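Chapter 4
Cloth and How It Is Made

In this chapter
Fibers and where they come from
From fiber to yarn
Plain weave, twill and satin
Reading a fabric with your hands
Words to know: warp, weft, selvage, bias, staple, filament, hand, balanced weave

4.1 Start with what you're wearing

Before you read any further, grab the hem of your shirt and look at it. Really look, with your nose practically on it. Can you see little loops, like tiny braids stacked on top of each other? Then you're wearing a knit, and you'll have to wait for Chapter 5 (sorry!). If you see threads going over and under each other at right angles, you're wearing a woven, and you and I are going to spend the next thirty pages on it.

I came to weaving by accident. I was hired to keep the books at a small mill called Dobre, and my desk was on the other side of a thin wall from the looms. For the first week I thought I'd lose my mind from the racket. By the third week I could tell from my chair when a warp thread had snapped, and I was taking my lunch out on the floor so I could watch Renata Daza tie it back in. She could find one broken end among 3000 and knot it faster than I could find my glasses. I asked her a lot of questions. This chapter is more or less her answers, with some chemistry added that she would have rolled her eyes at.

You don't need a loom for any of this. You need some scraps of cloth, a pin, a ruler and decent light. A cheap magnifier helps a lot.

4.2 Fibers, the short version

Cloth starts as fiber, and fibers come in two basic shapes. Staple fibers are short. Cotton is a staple fiber, and so is wool, and you measure either one in inches or fractions of an inch. Filament fibers are long, sometimes absurdly long. Silk is the famous natural one: a silkworm spins its cocoon out of a single strand that can run for hundreds of yards. Polyester and nylon come out of the machine as filament too, though a mill can chop them up and treat them like staple if it wants a fuzzier yarn.

Why should you care? Run your thumb over a cotton T-shirt and then over the lining of a suit jacket. The T-shirt feels soft and a little hairy, with thousands of fiber ends poking out of the yarn. The lining feels slick, and that's filament lying flat and smooth. You've just learned to sort fibers by touch, and we're barely two pages in.

Flax, the plant that gives us linen, is an odd one. Its fibers count as staple, but they're much longer than cotton, and they're stiff. That's where linen gets its crispness and its terrible habit of wrinkling the minute you sit down in it. I own one pair of linen pants and I wear them only to stand around at parties.

4.3 Twist

A bundle of loose fibers has almost no strength. Pull on a cotton ball and it drifts apart. Now pull a little tuft out of it, twist it between your fingers, and keep twisting as you pull. All of a sudden it holds! Twist presses the fibers together so they grip each other, and that grip is what makes a yarn.

Spinners talk about S twist and Z twist, and the names are wonderfully simple. Hold the yarn up and down in front of you. If the fibers slant the same way as the middle of the letter S, it's S twist. If they slant like the middle of a Z, it's Z twist. Take two yarns with Z twist and twist them together in the S direction and you've got a plied yarn, which is rounder and stronger and doesn't kink up on itself nearly so much.

How much twist you put in changes everything. Low twist gives you a soft, lofty yarn that pills if you look at it wrong. High twist gives you something hard and springy. Crepe fabrics get their pebbly surface from yarns twisted so tightly that they try to curl up inside the cloth.

4.4 Over and under

All right, weaving. The threads stretched lengthwise on the loom are the warp. The thread that travels back and forth across them is the weft (you'll also see it called filling, mostly in older American books). Warp threads have a hard life. They're held under tension and they get rubbed every time the loom moves, so a mill will usually put its stronger yarn there.

The simplest way to combine the two is over one, under one, and then the reverse on the next row. That's plain weave. It's what you did with strips of construction paper in first grade, and it's still the most common weave in the world. Bedsheets, canvas, muslin, bandage gauze, most tablecloths: all plain weave. What makes a gauze a gauze and a canvas a canvas is the thickness of the yarn and how closely it's packed. 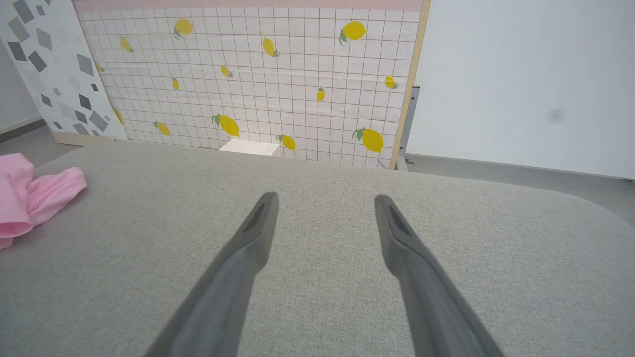 When warp and weft are the same thickness and there's the same number of each to the inch, we call it a balanced weave. Balanced cloth behaves itself. It hangs about the same whichever way you turn it, and it's the kind I'd hand to any beginner. Pack the weft in much harder, until the warp disappears, and you get a weft-faced cloth, like a tapestry or a flat-woven rug. Do the opposite and you get a warp-faced cloth, like a lot of straps and belts.

Twill comes next. Here the weft goes over two and under two, or over one and under two, and on each new row the whole pattern shifts over by one thread. The shift makes a diagonal line. Go look at your jeans. See the slanted ridges? In a twill the threads cross each other less often than in a plain weave, so you can squeeze more of them in, and you end up with cloth that's heavy and tough but still bends nicely at the knee.

Satin takes the idea further. Each thread floats over four or more of its neighbors before it ducks under one, and the tie-down points are scattered so you don't see a diagonal. All those long floats lie side by side and bounce the light back at you. They also catch on everything. If you've ever ruined a satin pillowcase with a hangnail, you've met a float.

4.5 The hand of a cloth

Fabric people use the word "hand" to mean how a cloth feels when you handle it. A cloth can have a soft hand, a dry hand, a crisp hand. It sounds fussy until you have to order 100 yards of something over the phone.

At Dobre we had two house fabrics that made the point better than I can. Filen was a plain weave in linen, and Wondine was a plain weave in brushed cotton. Same number of threads to the inch, same width, nearly the same gray. On paper you'd think they could trade places. Customers who asked for one and got the other sent it straight back, and they were right to! Filen stood up in stiff folds. Wondine slumped over your arm like a sleepy cat.

To check the hand of a scrap, squeeze it in your fist, count to ten, and let go. Watch how fast it opens and what creases stay behind. Then drape it over the back of a chair. Then tug it along the warp, along the weft, and finally corner to corner. That last direction is called the bias, and even a very firm woven will give a little there. Dressmakers cut skirts on the bias for exactly this stretch, and quilters spend their lives trying to avoid it.

Try it yourself

1. Find a scrap of woven cloth that still has its selvage, the tightly finished edge that runs down the side. The warp runs parallel to it. Mark the warp direction with a pencil arrow.

2. With your ruler and pin, count the warp threads in one inch. Do the same for the weft. Write both numbers down and decide whether the cloth is balanced.

3. Pull out one warp thread and one weft thread. Untwist each slowly. Is it S or Z? Is it plied? Are the fibers short or long?

4. Repeat with a piece of old denim. You'll find a colored warp and a pale weft, and once you've seen it you'll understand why the inside of your jeans is lighter than the outside.

Keep your scraps taped into a notebook with your counts beside them. We'll need them again in section 4.8, when we get to shrinkage and I tell you what happened to the curtains at the Lulunlow Inn.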